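Sunday, late

Too tired to do this properly but if I skip tonight I'll skip the whole week. So. Fast version.

Got to the lab at ten, Paula already there with her coat on because the heating's off on weekends. She'd left the sim training overnight and it died at episode 771. Out of memory, the log just stops. No checkpoint after 600 because I changed the save interval on Friday and forgot to change it back. My fault, told her so. She said "ok" in that voice. Then she made tea so I think we're fine.

Restarted from 600. Lost most of the morning to it.

The assignment again, becuase I keep drifting off it: reach down, get the mug by the handle, lift it, don't disturb anything else. 100 trials in simulation, then 2 on the real arm in front of the whole class. Lo Presti only grades the real ones if the sim score is good enough, and he won't say what good enough is. Gerardo Lo Presti, man of mystery. Asked him straight out on Thursday and he said "convince me."

Spent an hour just looking at the wrist view and moving the start pose. I'd had the gripper coming in too steep, so by the time it got low the mug was half out of view and the policy was basically guessing. Backed it off, tilted it. Better. Paula wanted the cube further away as well, I said no, the cube is the whole point, if it only works on a bare table what have we learned. We argued. Kept the cube.

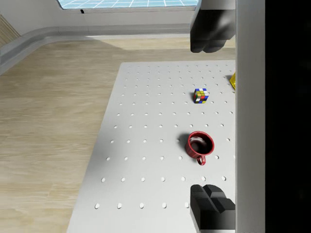

Lunch was crackers and the end of Paula's soup. Ate standing up, reading the Kadlec handout on contact friction, which I swear was translated twice. Page on soft contacts is good though. Copied the bit about damping into my notebook, need to try it tomorrow.

Afternoon. First batch of 20: eleven good. Second batch of 20: fourteen. Then I got greedy and turned the friction up and it dropped to six, the fingers sort of stick to the rim and drag the mug sideways till it tips. Put it back. Should have changed one thing at a time, I KNOW this, I wrote it on the whiteboard in September and it's still up there in my own handwriting.

Handle direction is the real problem. When it points toward the gripper, fine. Turned away, the arm goes in, stops, hovers, goes in again. Paula thinks we don't have enough demos with the handle turned and she's probably right. She's going to record more Monday after her shift. I said I'd do the mug rotations script so she doesn't have to place it by hand every time. Must not forget. Writing it here so I dont forget.

Trenov group came by at four to "borrow a cable" and stood behind us for a long time. They're doing the stacking task. One of them asked if we were randomizing the lighting and I said yes. We are not. Now we have to. Added to the list.

Also Birnbridge sent the email about the spring competition, teams of two, registration closes in December. Paula forwarded it with only a question mark. I wrote back a question mark. So I guess that's a conversation we're having. Entry fee isn't nothing. And it'd mean moving everything over to the Lokovar arm, different fingers, different reach, all the offsets redone. I don't know. Part of me really wants to.

Left at seven. Missed the bus, walked, feet soaked. Mom called, told her it was going well, she asked what the robot does and I said it picks up a cup. Long pause. "And after that?" Mom, one thing at a time.

Tomorrow: save interval (!!), rotations script, lighting, damping. Laundry. Email Lo Presti about the lab key before somebody else gets it for the evening.

Training's running again now, I can see it from my phone. Episode 683. Going to bed before I start watching it.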